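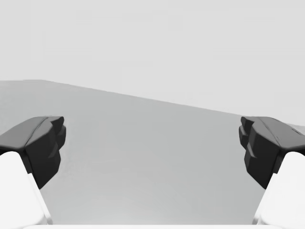
By oldbrickwalks
August 18, 2025

I finally got inside the Strickland Opera House in Bollton and I have so much to share, so settle in for a thread. I've walked past this building more times than I could tell you and never once seen the door open.

First thing, it never really was an opera house. Small towns all over this part of the country put that name on their theaters in the years after the Civil War because "theater" sounded a little wicked to churchgoing people. The Strickland had lectures, minstrel shows, graduations, a roller rink for a while and (as far as I can find) one opera.

The money came from stoves! The Husteo Stove Works was the big employer in Bollton for two generations, and the company paid for the whole block. Shops on the ground floor, offices on the second, and the theater up top. The rent from the shops was supposed to carry the theater, and for a long time it did.

The front is what most people know. It's Italianate, red brick, tall narrow windows with heavy hoods over them and a deep cornice with brackets. The cornice is pressed metal painted to look like stone. The window hoods are cast iron and came out of the Husteo foundry, so the stove people were also showing off what else they could pour.

If you stand across the street and look at the third hood from the left on the top floor, it doesn't match. The leaf in the middle is fatter and the edges are softer. I asked, and the story is that the original came down in a windstorm and the replacement was cast from a mold made off a neighboring hood that already had a lot of paint on it. I love this so much.

Okay, inside. You go up a straight staircase that is wider than my living room. The treads are worn into shallow dips on both sides and hardly at all in the middle, which makes sense if everybody was holding a rail.

At the top there's a ticket window with a little curved shelf, and the wood on that shelf is like glass. I put my elbow on it. Had to.

Then the hall itself. 776 seats when it opened, counting the balcony. The main floor is flat, not raked, so they could clear the chairs and hold dances. The balcony is a horseshoe held up on skinny iron columns, and yes, those are from the foundry too. Each one has a band of ivy near the top.

The room is roughly 100 feet from the back wall to the rear of the stage, and I could hear someone talking in a normal voice up front while I was standing under the balcony. No microphone. The ceiling is coved, and I guess that helps, but I am not a sound person and would love to hear from one.

My favorite part was backstage. The plaster is covered with penciled notes from traveling companies. Train times. Complaints about the cold. A very rude review of the hotel in Gultness, which was the next stop on the line. Someone else has written "agreed" under it in different handwriting.

There's also a painted front curtain, still on its roller. It has a lake and some ruins in the middle and a border of ads for local businesses all the way around. A hatter, a coal dealer, a dentist promising no pain, and of course Husteo stoves, which got the top center spot and the biggest letters.

A little about how it closed. Movies came in, and the Strickland showed them for some years, but it was on the third floor and the new picture house down the street had its door on the sidewalk. Then the state got stricter about upstairs halls and exits, and there was only the one big staircase. The theater shut and the shops below just kept going. People bought shoes under that ceiling for decades without knowing it was there.

Being forgotten probably saved it. The picture house was remodeled over and over until there was nothing old left in it, and it's a parking lot now. The Strickland got a padlock and a lot of pigeons.

The stove works is gone too, apart from the pattern shop, a long low brick building by the river with a sawtooth roof. You can still read HUSTEO on the side wall when the light is low – go in the early evening if you want to see it.

I had one thing wrong for years, so let me fix it. I used to tell people the Strickland and the old bank in Gultness were by the same architect, since the brickwork above the windows looks so alike. The building file at the Bollton library says different architects, same mason. He did the corbeling on both. So it's the mason's hand I was noticing the whole time!

That file is great, by the way. Ask at the local history desk upstairs. It has the seating plan, a handful of programs, and a stack of letters about who was going to pay for the chandelier (it went on for months and got pretty chilly).

Where things stand: the roof was finished in June, so the water has stopped coming in. Next is a second staircase at the back, and the hall can't open for shows until that's built. For now it's small tours only and you have to sign up ahead.

If you go, wear real shoes, bring a flashlight for the backstage wall, and give yourself 2 hours. I thought one would be plenty and I was still reading pencil notes when they started turning the lights off.

Next thread will be the pattern shop, if I can talk my way in. And if your family has any Strickland programs or ticket stubs in a drawer somewhere, please post them – I want to find out what that one opera was.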